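Kitchen and Tableware Assistant (part-time, fixed term)
Ollberg, Toltden site

Posted Tuesday, May 21, 2024
Hours: 12 per week, over 2 or 3 mornings
Contract: fixed term, to the end of October
Reports to: Site Services Lead

Ollberg runs shared work floors and meeting rooms in three buildings. At Toltden we have 136 desks on two floors, a staff kitchen on each floor, and a small function room that is let out in the evenings. We are looking for someone to look after the cups, plates and other tableware on the site, and to keep desks and worktops clear of things that belong in the kitchen.

The job was split off from general cleaning last year. The cleaning firm does floors, bins and washrooms before people arrive. It does not touch desks, and it does not wash up. You would start at 8.00, after the cleaners have gone, and finish at 12.00 or a little before if the dishwashers are done.

Most of the tableware is plastic. We hold 600 pieces in all, counting the function room stock. The everyday cups are tumblers without handles, and they go out on the tables at the start of the day and come back by way of the trolleys, or by way of you. Cups that people leave on desks or tip over on the tables are collected on the morning round.

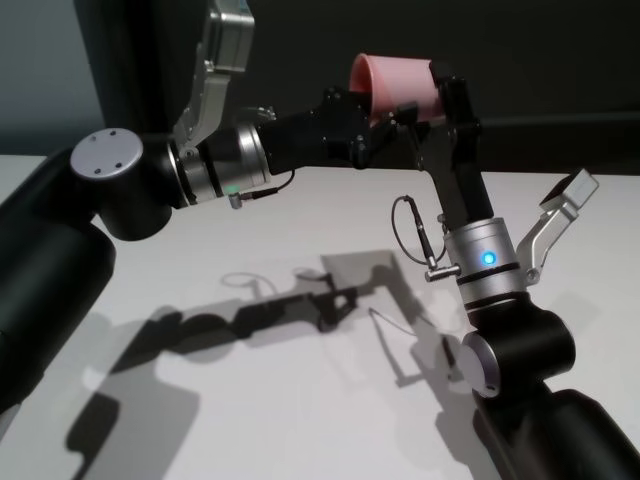

Tumblers go in the top rack only, open end down, and should not be stacked until they are fully dry. Plates go in the lower rack. Anything with a crack or a rough rim is taken out of use and noted on the sheet inside the cupboard door. Replacements are ordered from Russo once a month and you would send us the list.

What the work involves

Collecting used cups, plates and cutlery from desks, tables and meeting rooms on both floors.
Loading, running and emptying two dishwashers.
Wiping down white tabletops and desks with the cleaner supplied. Please do not bring your own products, as some of them leave marks.
Emptying and rinsing takeaway cups before they go in the recycling.
Setting out clean tumblers in the kitchens and, when there is a booking, in the function room.
Keeping the stock sheet up to date.
Taking one full stock count, in October.

Working around desks

Many desks at Toltden are in use all day and have equipment on them. You would be working close to screens, keyboards and loose cables, often with a drink standing next to them. We ask that you lift cups and bottles away from the desk before you wipe, and that you leave laptops, papers and small personal items where they are. A bottle with a drink still in it stays on the desk. An open cup that has clearly been left overnight can be taken. If you are unsure, ask the person, or leave it until the next round. 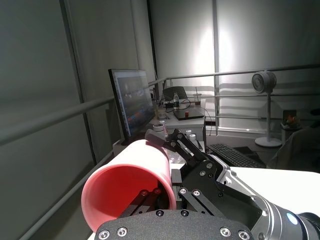

Posted by Ollberg Site Services, Toltden

Who we are looking for

You do not need experience in this kind of work. Someone who has worked in a school kitchen, a café or a care home will know most of it already, but we will show you everything in the first week. You should be able to push a loaded trolley and be on your feet for most of a shift. There is a lift between the floors.

You will need to read and fill in short written forms in English. A basic food hygiene certificate is useful. If you do not have one, you can take the course in paid time.

Pay and conditions

Pay is hourly, at the Ollberg site rate, which is set out in the application pack. Holiday is worked out on the hours you do. We supply tabards and gloves, and you will need your own flat, closed shoes. Tea, coffee and a place to sit are available in either kitchen. The staff entrance is on Ornasow Street, by the bicycle racks, and there is no parking on site during the day.

How to apply

Ask for an application pack at the Toltden front desk, or write to Site Services at the same address. Please tell us which mornings you can work and whether you could cover an occasional extra shift for the function room. A CV is welcome, though a short letter will do.

We will invite people in for a half-hour talk and a walk round both floors. Applications stay open until the post is filled.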